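Mondier Framing and Finishing
Bench automation walkthrough: safety checklist with comments
Site: Odia Street workshop
Date of walkthrough: June 13, 2025
Completed by: Ravindran Hegde, floor safety lead
Next walkthrough: July

Marks used: OK, FIX (has an owner and gets done before the next walkthrough), WATCH (no action yet, look again next time).

I went around with the morning crew and again with the afternoon crew, and the comments are a mix of mine and theirs. Please read them even if your own line is all OK. There is a lot of good news in here!

1. ACCESS AND WALKWAYS

1.1 Yellow floor line clear on both sides of the two-arm cell: OK
1.2 Pallets and carts parked outside the line: FIX
Comment: One cart of backing boards was over the line at shift change. It was moved while I stood there. The cart has no home now that the old staple table is gone, so I've asked for a painted bay next to the mat cutter.
1.3 Emergency exit behind the packing area: OK
1.4 Lighting at the hand benches: OK
Comment: So much better since the benches were turned to face the windows. Two people told me their eyes are less tired by the end of the day, and I believe them.

2. STOP BUTTONS AND POWER

2.1 Stop button within reach of the person at the cell: OK
2.2 Stop button tested with both arms moving: OK
Comment: Tested once on each shift. Both arms stopped and held.
2.3 Second stop button at the packing side: FIX
Comment: It works, but a tape gun was hanging from it. Hooks for the tape guns are on order.
2.4 Lockout tag and padlock on the hook: OK
2.5 Everyone on shift can say who holds the key: WATCH
Comment: The morning crew all knew. In the afternoon I got two different answers. The key holder for the shift will go on the whiteboard from now on, top left corner, in big letters.

3. THE TWO-ARM CELL

The cell handles frames while they lie flat and works with the wiping cloths. People still join the corners, fit the glass, check the face and sign the ticket. For this section I looked at the work area, the grippers, the cables and the mounting rail.

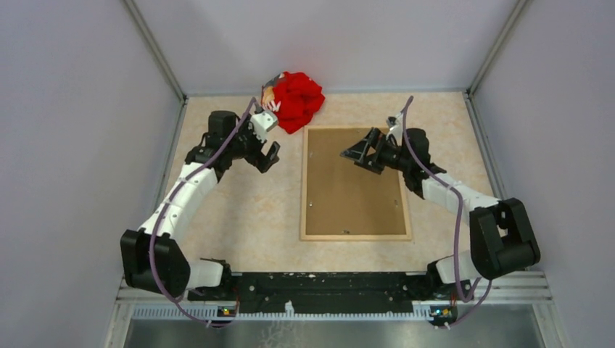 Two-arm cell, items 3.1 to 3.6. Frame flat with the backing up, red cloth behind it.

3.1 Floor of the cell clean, no staples or glass chips: OK
Comment: Checked by eye and then with the magnet wand. Keep using the soft brush. Compressed air just sends chips into the corners.
3.2 Mounting rail secure, both arm bases tight: OK
Comment: There are white specks all over the top of the rail. They don't affect the mounting. Please leave them alone until maintenance has had a look, and don't go at them with a scraper.
3.3 Cables free to move through the full reach of each arm: WATCH
Comment: The purple cables run in loose loops along the arms. They need some slack, and I saw no rubbing on either shift. I'd still like a mark on each one so we can tell if a loop has crept. Tape is fine.
3.4 Gripper fingers free of cracks and glue: OK
3.5 Clips on the backing sit flat before the frame goes in: OK
Comment: Run a thumb over them. A raised clip can catch a finger (yours or the gripper's).
3.6 Cloth in good condition: FIX
Comment: The cloths need a rule. They get used for everything in the shop, and one with grit in it will scratch a finish. Fresh cloth at the start of each shift, and the used one goes in the laundry bag by the sink.
3.7 Hands out of the cell while the arms have power: OK
Comment: No one reached in while I was there. I asked people what they'd do if a frame went in crooked, and every one of them said stop first, then straighten it. Wonderful. That's the habit we practiced in training and it has stuck.

4. HAND BENCHES

4.1 Cut gloves at each glass station: OK
4.2 Mats to stand on: FIX
Comment: Two are curling at the edge. Replace both.
4.3 Bench height set for the person using it: OK
4.4 Task rotation sheet filled in: OK
Comment: My favorite page of the whole folder. Before the cell, one person could spend a full shift turning and wiping frames, and our sore-wrist notes nearly all came from that job. Now the longest stretch anyone has at one task is 70 minutes, and most people also get time on corner repair, which used to belong to one bench only.

5. WORKLOAD AND PACE

5.1 Pace set by the crew and not by the cell: WATCH
Comment: The Taler order is 1000 frames, and 584 were through on the morning of the walkthrough. The cell could feed the glass bench faster than people can comfortably fit glass. The afternoon crew asked for a limit of 200 a shift and I support it. A quick cell is no use if it leaves a pile at someone's elbow, and a pile of frames next to a glass bench is a hazard all by itself.
5.2 Breaks taken on time: OK
5.3 Someone trained to cover the cell at each break: FIX
Comment: Only one trained cover in the afternoon. Amin Training can take three more of our people, and I already have more than three names. I love that! If you want to go and haven't told me, put your name on the sheet by the time clock.

6. WHAT THE CREWS WANTED WRITTEN DOWN

The start-up beep is too close in pitch to the forklift alarm. Maintenance will try a lower tone.

Several people asked if hours will change when the Taler order is done. I don't set hours, so I've passed the question to the office and asked for a written answer to be pinned up beside this sheet.

The glass bench would like to help choose which frame sizes go to the cell next. Yes please. They know which ones are awkward to hold, and they should be in the room when it's decided.

A request for a stool at the cell. Approved, as long as it stays outside the yellow line.

7. OPEN ITEMS AND OWNERS

1.2 Painted cart bay: facilities
2.3 Hooks for tape guns: packing lead
3.6 Cloth rule posted at the cell: R. Hegde
4.2 Two floor mats: purchasing
5.3 Cover training: R. Hegde with Amin Training
Start-up tone: maintenance

Signed: Ravindran Hegde
Copies: both crew boards, office, maintenance folder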